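# The Quiet Pleasure of a Gray Room

Gray gets a bad rap. Say the word to a friend who's about to paint and you'll hear about rainy parking lots, dentist waiting rooms, and every apartment flipped in a hurry. I used to nod along. Then I spent a November helping redo a small row house on Prosser Street, and I came home wanting to paint everything I own!

The owners had narrowed it down to three grays, all from Tallik, a little paint maker with a chart of 257 colors (I read the whole chart at breakfast, twice). On the cards they looked like triplets. Brushed onto big boards and leaned against the baseboard, they went their own ways. One turned green as soon as the sun left the window. One had a lilac streak in it that fought with the oak floor. The third, a shade called Masarus, kept shifting between silver and plain pencil gray, and by four in the afternoon we were all standing around it with our coffee going cold.

That's the real fun of this color. White throws the light back at you and a deep blue swallows it, but a middling gray takes whatever the day hands over and shows it to you slowly. A shadow falls on it and you get charcoal. Next to that, a pale stripe with some blue in it. You can pass an entire lunch watching this happen, and I have.

If you want to try it, buy the sample pots and paint the boards - two coats, right out to the corners. Move them around for a few days. Put one behind the couch, one in the hall, one in that dim spot by the closet door. Look at them with the lamps on, too. Warm bulbs pulled our Masarus toward mushroom, and we ended up liking it even more.
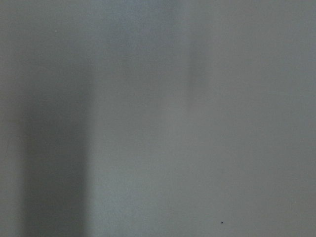
*Gray on gray: soft bands, from charcoal to a pale, bluish silver.*

Finish matters as much as shade. We went matte in the living room, where it looks almost like felt, and eggshell on the stairs, where people drag their hands along the wall. Kistonar, the hardware shop around the corner, sold us a short-nap roller that left hardly any texture behind. The whole job, paint and tape and one replaced drop cloth, came in under $800.

The trim is still bare primer. The owners are down to two whites for that, and the boards are back out along the baseboard.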